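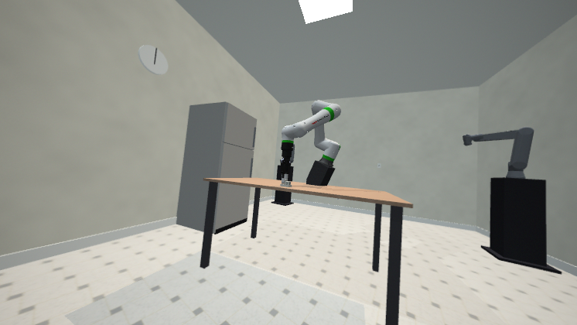

Sim, white arm, black gripper down at the small gray part by the front edge of the table.

July, 4:40 pm. Grippers again.

Goal was to settle Kirnevach vs. Lustard before Garba orders either one. Same arm, same table, same gray part, same start pose. Only the gripper model and its controller gains change between batches.

Kirnevach: 26 tries, 18 holds. Most of the drops came on the short blocky side, where the fingers close, think about it, and let the part slide out. Upping the grip force to the next step made it worse, so I put it back and wrote that down this time.

Lustard: 5 tries, then the solver blew up and the part left the building through the ceiling at a speed I would love to see on the real arm. Contact stiffness in the vendor file is silly. Ifeanyi says Semaan had the same trouble and cut it by hand. He has the number somewhere — "somewhere" being his filing system.

So no comparison yet, whatever the slide for Mirdale says.

Other notes:
Approach straight down works. Tilted approach clips the table edge, which is my own fault for spawning the part so near it.
Log from the long batch is 1,221 lines, nearly all of them the same joint limit warning. Filtered.
Wrist offset was still set for the old gripper until after lunch. Morning runs are in the trash.

Next: get the stiffness value from Ifeanyi, rerun Lustard from try 1, move the spawn point in toward the middle. Garba, please don't order anything.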